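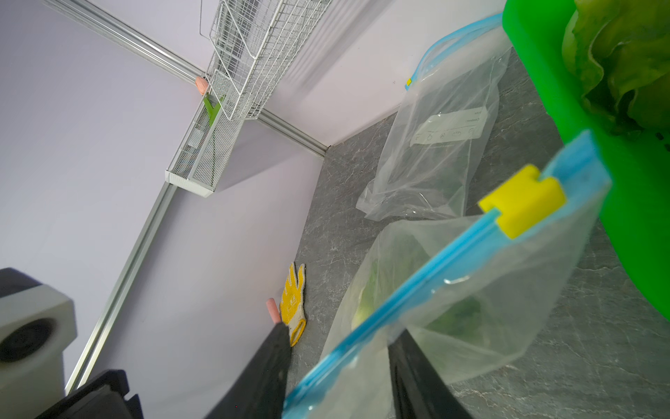 Delwyn Gilchrist's view was that most people put their greens away too wet, close the bag too tight, and then blame the store when the leaves go brown. That remark set the tone for most of our morning at the Dorkedell open day. Four of us from the garden club drove over to Umthorpe in February 2025. The open day was on a Saturday and the doors opened at ten.

Dorkedell is a former seed warehouse that now runs classes and displays on home food storage. The building is on Triltov Road, behind the feed store. If you come in from the east, turn at the water tower and ignore the older sign, which sends you to the loading gate. Parking is free but the lot is gravel and was soft at the far end. We paid at a folding table inside the entrance and were given a paper map with the rooms numbered in the order the staff would like you to walk them. We did not follow the order.

The ground floor is mostly dry goods. There is a wall of jars with beans and grains, and a long display about labels, with old handwritten ones under glass. A sign says the building has 1,473 square feet of display space, not counting the upstairs classroom. The jars were well lit and everything could be read from a normal distance. I would have liked more on flour, as I lose a bag to weevils every other summer. The woman at that counter suggested freezing it for a few days before it goes in the cupboard and wrote the instructions on the back of my map.

The part I had come for was the leafy greens display. It is set up with a gray marble-patterned table against pale walls, and the materials are ones most people have at home: lettuce, zip-top bags with a blue zipper, a green plastic basket to hold the heads. There was also a napa cabbage lying on its side in loose clear plastic. I was pleased to see that, as cabbage usually gets left out of this kind of thing.

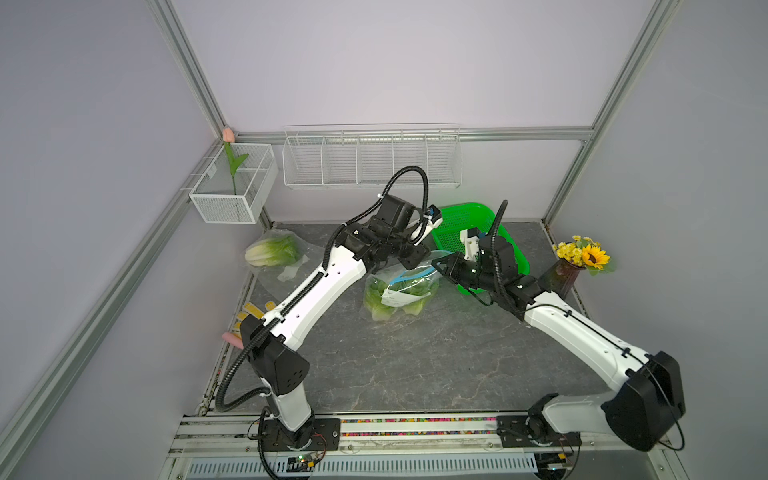 The advice on the handout was simple and I will repeat the parts I have used since. Take off any leaf that is already soft. If you wash the head first, spin it and then leave it on a towel until the outside feels dry to the hand. Put it in the bag stem end down. Press some of the air out but do not flatten the leaves. Close the bag most of the way and leave a gap as wide as a finger at one end. A folded paper towel can go in with the leaves, and it should be changed when it feels damp.

Cabbage is handled differently. It can sit in a loose wrap with the outer leaves left on, and it does not need the towel. The handout says to cut wedges only as you need them and to turn the cut face down.

Writing on the bag got more attention than I expected. Many zip-top bags come with a panel for the date and the contents, and I have never once filled mine in. The question of which date to write came up in the group standing next to us and took a while to settle – the day you bought it or the day you bagged it. The staff answer was the day you bagged it, with the other one after it in brackets if you care to.

Whoever set up that table had added a brown vase with a sunflower and some small yellow daisy-like flowers, and on the back wall a long white wire basket with five compartments, all of them empty. I have been looking for one that shape for my pantry door and have not found it locally. The information desk did not know where theirs was bought but took my phone number.

Upstairs we sat in on part of the Pintér class. It is named after the Pintér crisper, a tin-lined drawer from an old farm kitchen that Dorkedell keeps on show in the classroom. The room holds 37 chairs and all of them were taken, so we stood at the back. The talk covered how greens were kept before most homes had a refrigerator: damp burlap, a stone shelf, a hole in the north side of the yard. It ran long and the heating was up too high. The drawer itself is worth seeing. The tin has been dented and beaten flat again many times, and there is a name scratched on the underside that you can read if you ask them to tip it up.

We had lunch in the room by the side door. Soup and bread, or a salad made with greens from the building's own storage trial. I had the salad. The leaves were crisp, though the dressing was too sweet for me. Coffee is self-serve and you bring the mug back to the hatch.

Before leaving I went back down for a second look at the greens, mainly to check what size of bag was in use against the size I buy. Mine are too small for a full head. I had been folding the leaves over to make them fit, and the folds are where they brown first.
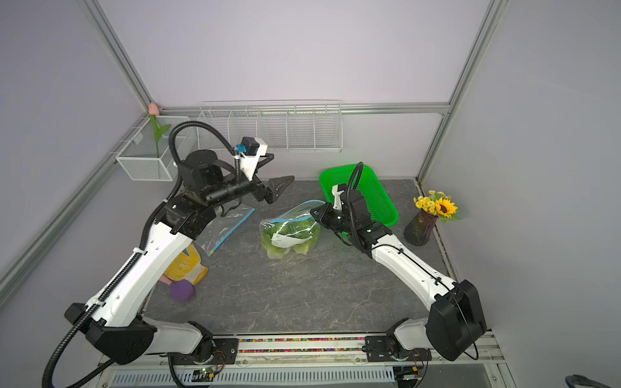 Bagged greens on the table at Dorkedell, with the green basket and the flowers.

The shop by the exit is small. It sells jar lids, labels, twine and a few books. Storage bags come in a box of 200, more than I need, so two of us split one. They also had cotton produce bags at a fair price, and I took one to try against the plastic.

Allow two hours if you skip the class and three and a half if you go up for it. The stairs are steep and there is no elevator, so anyone who has trouble with steps should plan on the ground floor only. The dry goods rooms are wide enough for a wheelchair – the lunch room is tighter.

The next open day is in March and will be on root vegetables. Two of our group have already put their names down. I may go if the road is clear, and if they have found out about that wire basket.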